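In praise of the door left ajar

Some thoughts on the doors inside our houses, and how we leave them.

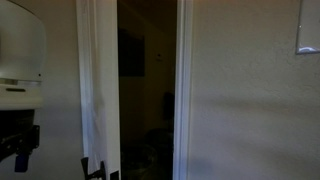
A reader in Lemville wrote after my last column to say that a door has two proper positions, open and shut, and anything in between is a draught waiting to slam it. I've thought about that letter a good deal, usually on my way down the hall at night, and I'm sorry to say I can't agree with a word of it.

I grew up in a house where every bedroom door stood open a hand's width after 8 o'clock. You could hear the kettle, the radio turned low, my parents talking about money in the voice they believed was too quiet for us. A shut door would have taken all that away, and a wide open one would have let the hall light in on our faces. The gap was a kind of manners, I suppose. It said come in if you need to, but knock first.

These days people go in for open plan, and I do understand it. My neighbours had Fodetti take out two walls last August and the place feels enormous, and you can smell the toast from every corner of it. But there's nowhere left to glance into. I like passing a dark room and seeing only a slice of it – a black shape on the wall that I know perfectly well by daylight, and a little pale something next to it that I'd have to stop and think about. A room looks bigger when you can't see the sides.

And I'm fond of the trimmings too, the old grooved casings especially. Yes, they collect dust, and yes, painting them is a miserable job (I went through 20 sheets of sandpaper on one doorway and still left drips). A man at Lammers, the timber yard, told me hardly anyone asks for moulded trim now, they all want it flat and square. I think that's a pity. Light from the side does lovely things on a ridge, even grey light at the end of the day.

As for the slamming, a rolled towel sorts it out, or a heavy book.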